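Visitor Attractions and Guest Experience
Week 3 handout: Why people pay extra to get close
September 2024

Okay, so last week we got through gate pricing and I promised we'd move on to the fun part, the add-ons. I'm writing these notes the way I talk, so forgive the rambling, and bring them with you because we'll be marking them up in class. The reading is chapter four of the course pack. If you only have time for half of it, read the half on capacity.

What counts as an add-on

I use the word for anything a guest pays for on top of general admission that changes what they do during the visit. A behind-the-scenes tour counts. A feeding session counts. A locker doesn't (it's a service), and neither does a burger, even if it's a burger shaped like a turtle. Parking is a fight we can have in class - I go back and forth on it.

The add-ons we care about this term are the ones sold on closeness. You walk in, you see the penguins through glass with everybody else, and then there's a sign offering you 20 minutes on the other side of the glass. Same penguins! But the guest who takes that offer goes home with a different story, and stories are a big part of what attractions sell.

Our running case: the Grollow Bird Park

I'll use Grollow all term so we don't have to learn a new place every week. It's a mid-sized bird park just outside Tresirville, open from spring through the end of October, with a walk-through aviary, a wetland loop and a small owl barn. On a good Saturday it gets 2457 guests through the gate. That was the best day of last season, so treat it as a ceiling when you do your homework, please. Every year somebody uses the best day as the average and ends up with a park that makes more money than the county.

Grollow sells three add-ons right now. There's Keeper for a Morning, which takes a small group through food prep and the first feeding round. There's the Owl Walk at dusk. And there's the Lorikeet Cup, where you buy a little cup of nectar and stand very still.
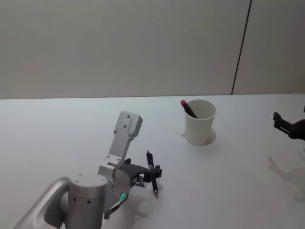 The Lorikeet Cup is cheap, it takes five minutes and it's the one most people remember. Keep that in mind when we get to price, because the cheapest thing on the list is doing a lot of the work.

How the capacity math goes

People tend to start with price. I'd start with the animals. How many sessions a day can the birds take before they're full, stressed or bored? That number comes from the keepers, and marketing doesn't get to argue with it. At Grollow the lorikeets can handle 300 cups a day and then the nectar goes away, no matter how long the line is.

So if you're planning a day, work in this order:

First, ask what the animals can take in a day.
Second, ask what the staff can cover with breaks (real breaks, not the kind where you eat a sandwich holding a radio).
Third, ask how many people physically fit in the space.
Fourth, take the smallest of those and call it your capacity.

Now go back to that big Saturday. If you divide 300 cups by 2457 guests you get a little over 12 percent. That means most of the people in the park could not have fed a lorikeet even if they'd wanted to. Is that a problem? Maybe! It depends a lot on what the website promised them.

Promises, and where they go wrong

I collect attraction brochures, and I have a box of them in my office if you want to come dig through it. What you'll notice after the first dozen is how often the add-on gets blended into the general ticket. "Come feed the lorikeets!" on the front cover, and then on the back, in tiny type, "subject to availability, additional fee applies." A family reads the front cover in the car. They don't read the back until they're in line with two hot kids.

Grollow had this exact trouble with an earlier leaflet. Out of 51 written complaints that season, 32 were about the feeding. Hardly any of those said the price was too high. They said they hadn't known there was a separate price, or hadn't known it could sell out. The park changed the leaflet, put a sign at the gate with the day's remaining cups on it, and kept the price right where it was.

I love this case because the fix was so dull. A whiteboard and a marker. When you write up your own attraction, look for the dull fix before you ask for a new building.

A quick word on the Bisach tunnel

We'll do this one properly in week six, but a few of you asked. Bisach is an indoor aquarium with a walk-through tunnel, and it went the other way on add-ons. For its first few years it had none at all, one ticket and you saw everything. Then it opened a snorkel platform above the ray tank and sold it in timed slots, and for a while guests in the tunnel below complained that their view was full of flippers.

So there's your other capacity question. An add-on uses up some of the regular visit. The people who paid for closeness are now part of what everyone else is looking at. Sometimes that's great - a keeper talk draws a crowd, and the crowd enjoys it for free. Sometimes it's flippers. Write down which one you think your attraction has and why, and be ready to defend it.

Pricing, the short version

There are two basic ways in. You can price from cost up (keeper time, food, waivers, the boots people borrow and don't return) or you can price from what the guest compares it to. Guests mostly compare it to the ticket they just bought. If the add-on costs more than admission, it has to feel like its own event, with a start time, a name, and a person who greets you. If it costs much less, it can be an impulse buy and the staff can sell it on the spot.

The danger zone is the middle. Something at half the admission price with no booking and no greeting feels like a toll. Grollow's Owl Walk sat there for two seasons and sold badly. They added a meeting point, a flashlight for each guest and a cup of cocoa at the end, raised the price, and it started filling up. I'd like to tell you which of those changes did it, but they made all of them at once, so we can't know. (If you ever run a park, change one thing at a time, for my sake.)

Terms you should have down by next week

Gate yield: ticket income divided by the number of guests.
Secondary spend: whatever they spend once they're inside, add-ons included.
Take-up rate: guests who bought the add-on divided by guests who could have.
Li ratio: paid session minutes over total animal contact minutes. We use the course pack's definition, so don't go looking for another one.

On take-up rate, watch the bottom half of the fraction. "Could have" leaves out kids under the height limit, people who came after the last session, and everybody who showed up once the cups were gone. I take points off for this every single year.

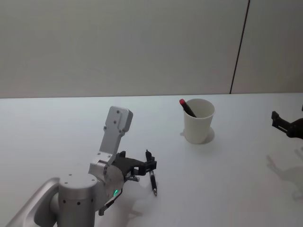
Homework for week 4

1. Pick an attraction you've been to yourself. A small one is fine, a farm with a goat is fine.
2. List everything it sells past the gate and sort it into add-ons and services. Argue with my parking rule if you like.
3. Choose one add-on and work out its capacity in the four-step order. If you have to guess at a number, say that it's a guess.
4. Find the place where the attraction first tells guests about the extra fee. Website, sign, leaflet, wherever. Copy the wording exactly.
5. Rewrite that wording in 25 words or fewer.

Two pages, typed, handed in at the start of class. Next week is queues, so wear comfortable shoes. We're going outside for the second half and you'll be standing in one.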